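Nutdale Messenger Beta: FAQ

What is the beta?
An early version of the Nutdale app for people who want to try group calls before everyone else. 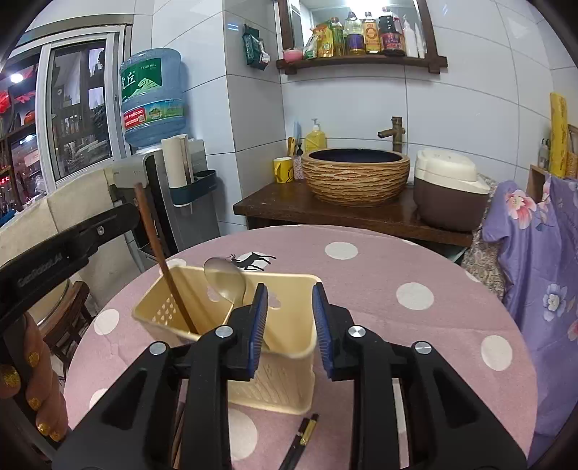
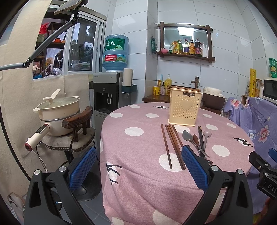

Yellow utensil holder on a pink tablecloth, both photos

How do I join?
Open Settings, tap Beta, then sign in again. Places are limited to 148 per region.

How many people can be on a call?
Up to 50 on voice and 3 on video.

Will I lose my chats?
No, but back them up first. Restoring takes 2 steps.

Does it work with Florar contacts?
Not yet. Import is planned for June.

Who do I report bugs to?
Use the in-app form. Jhonatan Ticona reads the reports.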